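Subject: Re: Pendard open weekend numbers, are we celebrating yet?
To: the Pendard players list

I'm going to be the wet blanket again. I read the announcement twice, once before coffee and once after, and I still don't see the thing everyone is cheering about. My replies are mixed in with the quoted message below. Two pictures first, then back to business.

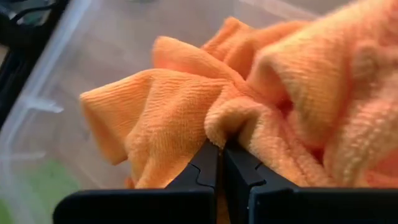
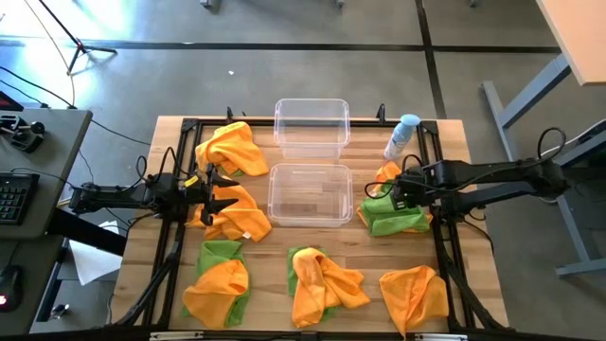 Orange cloth up close, then the whole table with the bins and the spray bottle.

Earlier message, from the list:

> Great news for anybody who thought this game was dead. Kemberg says
> Pendard hit 1,146 players online at the same moment during the free
> weekend. The old record was 958 and that was back at launch. So we
> finally beat launch!

We beat launch with the door propped open and no ticket price. At launch those 958 people had all paid full price and sat through a download that took most of an evening. The 1,146 paid nothing. I don't think you can put those two numbers in one sentence and call it growth. If a restaurant gives away lunch and gets a longer line than it had on opening night, I'd want to know who came back for dinner.

Kemberg hasn't told us that. The post gives the peak and stops. There's no figure for how many of the free accounts bought the game and none for how many got past the harbor chapter, which is where the free build used to quit on people. I went looking for the number two days later as well, and all I found was the same banner with the same peak on it.

> The Grukeck servers held up fine too, which a lot of people here said
> would never happen. No queue, no crashes that I saw. I was on for most
> of it.

I was on for a good bit of it too, and I saw a queue. Only on the eastern shard, and only late, but it was there, and I was bounced to the title screen twice while crossing the salt flats. Maybe you were on the western shard. The status page stayed green the whole time, but the status page has stayed green through every outage I can remember, including the one in April when you couldn't log in at all.

Also, Grukeck was supposed to be able to handle far more people than this. That was the whole point of the move. We lost the old guild storage over it. Holding up under 1,146 players is what I'd expect from a setup half the size, so I'm not ready to hand out medals.

> I also think the queue times for Stojanovska runs prove the new blood
> is real. I was getting a full group in under a minute at 11 pm. Last
> month I waited so long I went and did dishes.

Sure, during the weekend. I tried the same run last night at 10 pm and waited 17 minutes, then got a group with two empty slots, and one of the people who did show up left at the first gate. I tried again at 11 pm to be fair to your number. The wait was shorter, the group was worse. It's one night and one player, so take it for what it is, but your sample was one weekend with free entry, and it has the same problem as mine.

My guess is that Stojanovska got busy for a simple reason. It's the only run the free build unlocks. Everybody who wanted to do something with other people got poured into the same place. Meanwhile the two upper runs were as dead as I've ever seen them, and those are the ones paying players have been asking for help with.

> They wouldn't have extended the sale if it wasn't working. It's 45
> percent off until the end of the month now. You don't cut the price on
> something nobody wants.

I would say you cut the price on exactly that. It has been on sale so often that I no longer know what the regular price is. The first discount was supposed to be the only one for a year. I kept that email, if anyone wants it forwarded.

An extended sale could mean it's going well. It could also mean they missed the target the first time and need another couple of weeks to get there. From out here both look the same, and the post was written so that they would.

> Anyway, I think we owe them some credit and maybe people could cool it
> with the doom posts for a while.

I'll give them credit for the patch to the map screen, which is better, and for fixing the sound in the tunnels. I've been asking for that one since the beta. The fishing change is fine. I don't fish.

As for cooling it, I've been on this list since before there was a game to argue about, and I've bought it twice, once for myself and once for my brother, who played a single evening. I'm not rooting for it to fail. I'd like to see a plain post from Kemberg with the numbers for a regular weeknight a month from now, no free build and no discount. If that number is anywhere close to 958 I'll come back here and say I was wrong, in the subject line.

Until then I'd ask that we not copy the banner into the list FAQ as a "new record." Somebody already did, and I'd like it reworded to say it was a free weekend. New people read that page and it's the only place some of them get the history.

One practical thing, separate from all this. The shared spreadsheet for upper run sign-ups still has the old shard names in the second tab, and the dropdown throws an error if you pick the new ones. I can fix it if whoever owns it gives me edit rights. I asked last month too.

Still logging in most nights, east shard, usually after 9 pm.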